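Home | Issues | Authors | Submit | Contact

Filed under: Household Studies, Storage and Tidiness

We use cookies to remember your reading preferences. Accept | Manage

4. Do labeled storage programs reduce clutter?

The claim that households become tidier once every object has an assigned container is repeated so often that it is rarely tested. Fehr's early study is the usual source. It followed 32 households through a single July and reported fewer items left on floors at the end of the month than at the start. The study had no comparison group, and the families had volunteered after seeing a notice for a decluttering course. People who sign up for a decluttering course are already planning to declutter. The drop may owe something to the containers, but the design cannot show it.

Vondik repeated the work with 50 households and added a second visit, which is an improvement. The result was weaker, and the paper spends most of its discussion explaining the weakness away. Families who abandoned the system before the second visit were left out of the final table as "non-adopters." We think they belong in it. A storage method that people stop using has failed in those homes, and dropping them makes the method look better than it was.

Our own visits raised a more basic problem, the definition of "stored." The coding sheet used in both earlier studies treats an object as stored if it is inside or on top of a designated container, and as clutter if it is on the floor or on seating. Ordinary living rooms do not sort themselves so neatly (Figure 2).
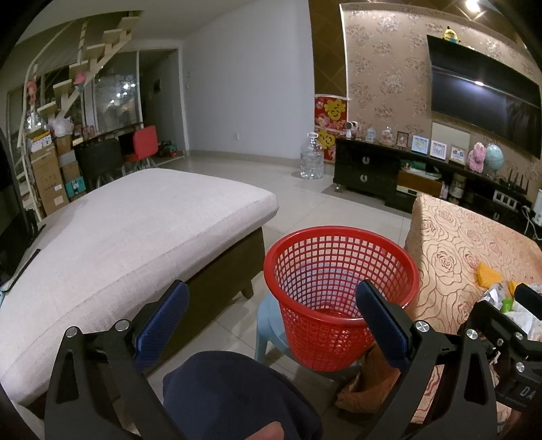 Figure 2. Living area with basket, stool and cloth bag.

Rater agreement was the first thing to suffer. Two raters working from the same sheet disagreed most often about containers themselves, a category the sheet does not mention. Is a container furniture, or is it one more thing to put away? In Figure 2 a red plastic mesh basket sits on a small light blue stool, with a crumpled brown cloth bag on the tiles beside it. One reading of the sheet scores the basket as an item left on seating and the bag as clutter. Another scores both as storage equipment and the room as having no fault in that corner at all. Isabelle Hawthorne, who trained our raters, argued for the second reading, and we adopted it with some reluctance — it is at least consistent.

The choice matters more than we would like. Under the stricter reading, homes enrolled in the Broro labeling program scored worse than homes that had never heard of it, simply because they owned more bins. Under the looser reading the two groups could not be told apart. Neither result supports the program's advertised benefit, and neither should be taken as strong evidence against it. The Fisodus checklist, often recommended as a replacement, has the same gap and adds 4 items about labels that reward participation in place of outcome.

We therefore report both scorings in the next section and ask readers to distrust any single tidiness figure, ours included, that arrives without its coding rules attached.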